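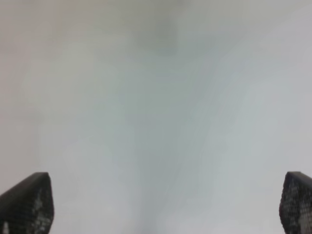 The Case for the Zip-Top Bag

By Beatriz Cardoso

I keep fruit in zip-top bags, one or two pieces at a time, and I have been told more than once that this is a silly way to store fruit. A bowl looks nicer. A bowl also sits out where everything in the kitchen can land in it – mail, keys, the cap to a pen. I gave mine away in March.

The bags I like have a colored seal. Clear plastic on a pale counter is hard to see, and a blue line shows you where the opening is before you start picking at the wrong edge.
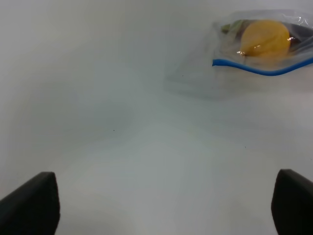 SALLOW, August 15, 2022

A box of 24 bags lasts me most of a year, which surprises people. I wash them. Warm water, a drop of soap, inside out over a wooden spoon until morning. My neighbor Telmo Segura thinks this is a waste of time and says so whenever he sees them by the sink. He buys the Bradito bags, throws each one out after a single lemon, and then complains about the price.

I have tried the alternatives. The Flisent wraps went stiff on me after nine washes. Hard containers are fine for soup, but they take up the same room in the drawer whether they hold anything or not. An empty bag folds down flat.

What people get wrong is how they pick one up. They grab the bag by the middle, squeeze whatever is in it, and then blame the plastic when the fruit gets bruised.
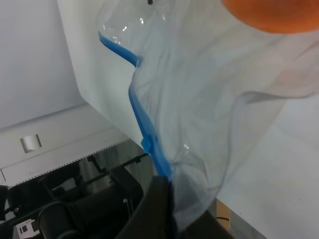
Hold it near the seal and let the weight hang. The seal strip is the stiffest part of the bag and it can take the pull. If the plastic is wrinkled, leave it wrinkled. Smoothing it out does nothing for an orange.

I don't claim a bag keeps citrus fresh forever. Leave a damp one closed on the counter and you will get mold. I put mine in the refrigerator and leave the last inch open. That works for me, and I have stopped arguing about it with Telmo.

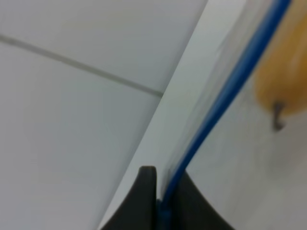
Filed under: Kitchen and Pantry

Next time I want to write about freezer labels, which I have strong feelings about. If you have a brand that stays stuck, send me the name.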